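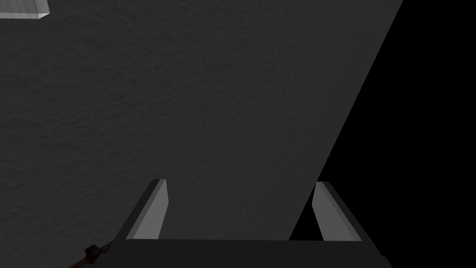
Simulated view from behind a two-finger gripper, with the fingers apart over the work surface. Render: Gikdale

Gikdale opens remote demonstration trial to outside operators

Gikdale has opened its simulated teleoperation program to operators outside the company, the Olgate-based firm said on 1 August 2024. Participants drive a rendered arm and gripper through a web link and record complete runs of short handling tasks, which are then used to train a control policy.

The first release covers 2 tasks: picking up an object and setting it down at a marked target, and pushing an object clear of the table edge. Each operator is asked to submit 200 accepted demonstrations. A run is accepted if the object finishes within tolerance, the fingers have opened and the arm has returned to its start pose.

Control is by a six-axis hand controller supplied by Pronix. Displacement of the handle is mapped to gripper velocity, and a thumb switch opens and closes the fingers. Operators without the controller can use a keyboard, but those runs are labelled separately and will be left out of the first training set.

Rhona Jardine, who leads the demonstration work at Gikdale, said the keyboard data from an internal trial in May had been usable but slow. "You get one axis at a time, so the path comes out as a staircase," she said. "The policy learns the staircase."

Operators see the task from a viewpoint fixed to the wrist. A second, overhead view was offered during the May trial and has been withdrawn. Jardine said operators had relied on it to find objects outside the wrist view, and the resulting motions could not be explained by anything the policy would have as input. Operators must now move the gripper to search, and the searching is kept in the recording.

The simulator logs joint positions, finger opening, controller input and the wrist view at each time step. Pauses at the start of a run are trimmed automatically. Pauses in the middle are kept unless the operator flags them. Failed runs are stored but are not counted toward the quota.

Menzies, a contract packaging company, is the first outside participant. Its operators completed a familiarization module before being given access to the recorded tasks. Ruaridh Yule, automation manager at Menzies, said most of the early rejections came from the gripper being lifted before the fingers had fully opened.

"On our own line you'd hear that or feel it," Yule said. "Through a handle with no force feedback you have to watch for it, and it took people a while to slow down."

Yule said Menzies would compare the simulated demonstrations with hand-guided ones, in which an operator grips the arm and moves it through the task directly. The company has 205 hand-guided recordings from an earlier cell and expects to convert them to the same log format. He did not give a date for the comparison.

Gikdale has not said whether the trained policy will be released. Access to the trial is by application, and operators keep a copy of their own logs. Force feedback is planned for the next controller firmware, subject to testing at Pronix.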